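Kitchen Bench Practice for Two-Arm Stations
Household Tasks Handbook, Vekside Site

Section 4. Measuring cups and scoops

Small plastic measures are among the most frequently handled items at the kitchen benches. They are light and slide easily, and their long handles catch on sleeves, cables and each other. The following practice applies to every bench at Vekside and, from August, to the benches at Farkham as well.

4.1 Preparing the bench

Wipe the tabletop with a damp cloth and dry it fully before any item is set out. Crumbs and flour residue change the way a scoop slides. Place only the measures required for the task, together with any pitcher the task calls for. Items that are not to be handled should stand toward the back of the table, outside the reach of both arms.

Plants, mugs and personal belongings may remain on the bench only if they are listed on the setup sheet. A tall plant must stand clear of the path of either elbow joint.

4.2 Picking up and setting down

A measure may be gripped at the bowl or at the handle, as the task sheet states. Start each new task at low speed. The closing force for thin plastic is set at 6 newtons and may be raised only by the bench lead. While one arm holds an item, the other arm remains still and raised unless the task is written for both.
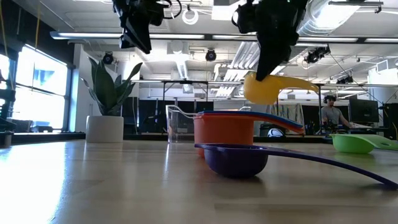

How often should the plastic measures be replaced?

Retire a measure after 300 grips, or sooner if the rim is cracked, the handle is bent or the surface has turned chalky. Record the replacement in the bench log.

4.3 Keeping sets in order

Sets are stored nested, largest at the bottom, with the handles turned the same way. A set with a missing piece is to be taken out of use until the piece is found or replaced. Mixed sets have caused most of the failed pours reported to Benedetta Zuccaro, and bench leads are asked to check sizes against the label on the storage box.

4.4 Cleaning

Wash measures in warm water with plain dish soap. Scouring pads are not permitted. Gripper fingers are wiped with a dry lint-free cloth, with the arms powered down, at the end of each shift. Food oils must never be left on the finger pads overnight.

4.5 Persons near the bench

Reaching between the arms is prohibited while either is powered. Dropped items stay where they fall until the operator has pressed the stop button and called "clear." Long hair is tied back and lanyards are removed.

Questions on this section should be directed to Tullio Mancuso. Requests for a change in grip force go to Ulla Hyvönen in writing, with the bench number and the task sheet attached.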